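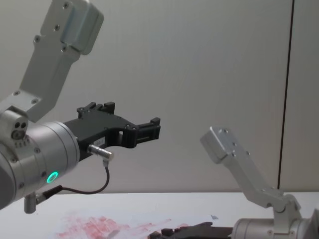
I have owned four tripods and I'm only fond of one of them, and it's the heaviest. I know that's the wrong answer. Every review I read goes on about carbon fibre and how many grams somebody has shaved off the centre column, as if we were all off up a mountain before breakfast. I take most of my pictures indoors at home, and what I want from a tripod there is that it stays where I put it. Brushed aluminium, proper screws, a bit of heft. It doesn't have to come on holiday with me.

My old Plavel cost me 30 quid second-hand from Tolera Kassa, who was clearing out his loft and threw in a bag with a broken zip. The paint's gone from two of the legs and one of the rubber feet is a chair foot from the hardware shop. It doesn't matter a bit. You tighten the collar, you let go, and the camera doesn't sink. I can't tell you how many exposures I've lost to heads that droop just a touch after you've let go of them - you frame up beautifully, press the shutter, and the horizon is halfway down the picture.

The light one is a Cokilis travel thing, and yes, it folds up small enough to go in a rucksack, and yes, I was very pleased with it for a fortnight. Then I took it to the coast in January with Krystyna Sobczak and the pair of us stood there watching it shiver. She had hers hooked to her camera bag to weigh it down (everyone tells you to do this). So I did the same, and my bag swung about in the wind like a pub sign and made it worse! If I have to hang a heavy bag off my light tripod, I've still carried a heavy bag up the beach, haven't I?

Saron Alemneh disagrees with me about all of this, loudly. Her argument is that a tripod you leave at home takes no pictures, and I do see that. She walks for miles, she's got a bad shoulder, and she gets lovely sharp shots of waterfalls with something that weighs less than my lunch. Fair enough. But she's patient, and she's careful, and she uses the self-timer every single time. I'm not and I don't. I prod the button with my finger like a man ringing a doorbell, and I need a tripod that can put up with me.

What really gets my goat is the price. Stillico do a carbon one at 300 pounds, without a head, mind you, and I had a good go on it in the shop. It's a beautiful bit of work. The legs slide like silk. I put my own camera on it with the longer lens, tapped the end, and watched the wobble in the live view, and then I went home and did the same with the Plavel, and the Plavel settled sooner. I'm sure there's a clever explanation. I kept my money and bought a decent second-hand macro lens instead, and that's made far more difference to my pictures than any set of legs would.

So if you're starting out and mostly shooting indoors, buy old and buy heavy. Check that the leg locks bite, check the plate is one you can still get spares for, and give the whole thing a good twist at the top before you hand over any cash. If the column creaks, leave it. Krystyna's after a heavy one herself now, and she's not having mine.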